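Support > Zukari Trail Guide > Visitor handsets > Section 5

Search the manual Go

5. Setting up a walking route

This section covers loading a walking route on to Zukari handsets for use in an old town, castle or similar open-air site. Charging and pairing are dealt with in Section 4. Read 5.1 before going out on site. Most faults reported to us come from stops placed at a desk and never walked.

5.1 Before you start

You will need:
- one handset, fully charged, set to Editor
- the site map file exported from Plaltance
- the narration files, one per stop, in each language offered
- the route sheet, signed off by whoever wrote the script

A handset holds up to 1,000 stops across all routes. Very long routes are slow to open, so split them by gate or quarter.

Note: The map file must use the same north as the printed leaflet. Older leaflets are often drawn with the main gate at the bottom of the page. If yours is, rotate the map in Plaltance before export. It cannot be rotated on the handset.
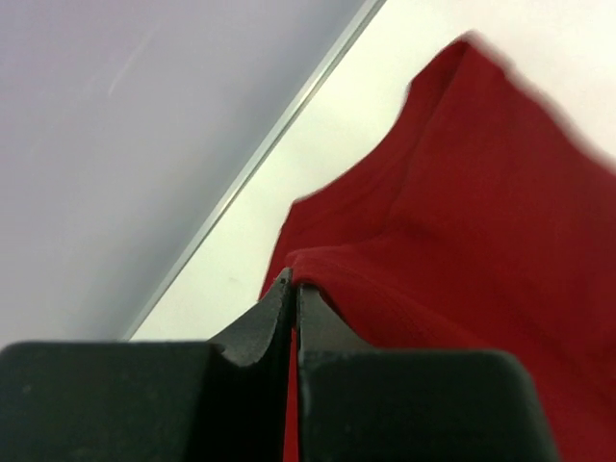
Fig. 5a. Gripper fingers, black, tips close together.

5.2 Placing the stops

1. Stand at the start of the route, in the open, and wait for the position light to turn steady green.
2. Press Menu, then Route, then New. Enter a name. Names are shown to visitors, so use "Town walls, upper walk" and not a job number.
3. Walk to the first stop. Stand where a visitor would stand, with your back to the wall if the path is narrow.
4. Press Mark. The handset records the position for ten seconds. Do not move during this time.
5. Choose the narration file from the list and press Attach.
6. Set the trigger distance. The default is 70 metres, which suits an open square. In lanes, reduce it until neighbouring stops no longer overlap.
7. Repeat steps 3 to 6 for each stop.
8. At the last stop, press Menu, then Close route.

Caution: Do not place a stop on steps, on an unfenced parapet or in a gateway used by vehicles. Visitors stop walking as soon as the narration begins. Where the point of interest is a gateway, mark the stop on the inner side, clear of the traffic, and change the script to match.

Note: High walls on both sides weaken the position signal. If the light flashes amber, use a fixed beacon (see 5.4) — repeating the Mark step will not help.

5.3 Checking the route

1. Set the handset to Visitor.
2. Walk the route at an ordinary pace, in the direction given on the leaflet.
3. At each stop, confirm that the right narration starts and that the feature described is in view while it plays.
4. Walk the route again in the opposite direction. Many visitors arrive from the coach park and begin at the end.
5. Note any stop that starts early or late, and adjust its trigger distance only. Do not move the stop unless the adjustment fails.

Narrations longer than four minutes should be divided. On the Hnatiuk route the account of the siege was a single file, and visitors were usually past the cistern before it reached the surrender. It is now three files, the second of which starts at the cistern steps.
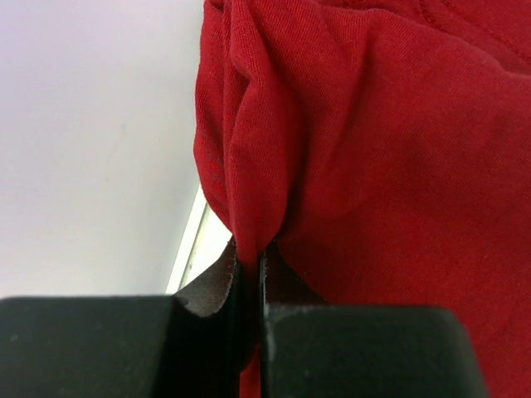
Check the route once more at the time of day when the site is busiest. Market stalls and parked coaches can block a view that was clear at 8 a.m., and a narration that tells people to look across the valley is of little use from behind an awning.

5.4 Using fixed beacons

1. Fit the beacon above head height, under cover where possible.
2. Do not drill into historic masonry. Use the strap supplied, or a modern fixture such as a sign post.
3. On the handset, open the stop and press Link beacon.
4. Hold the handset below the beacon until it sounds twice.
5. Set the range to Near. Medium and Far are for large interiors such as a nave.

Note: Beacons from the earlier Kikow series can be linked, but they report no battery level. Replace their batteries each March, before the main season.

5.5 Copying to other handsets

1. Place the Editor handset in bay 1 of the charging rack.
2. Place the Visitor handsets in the remaining bays.
3. Press Copy on the rack. A full rack of 38 handsets should be left until every bay shows green.
4. Remove one handset and check that the route name appears in all languages.

If a bay stays red, take the handset out, clean the contacts with a dry cloth and put it back. The copy resumes without restarting the others.

Section revised by Rostyslav Hrynyshyn, route support.

Share this page 4 shares 0 comments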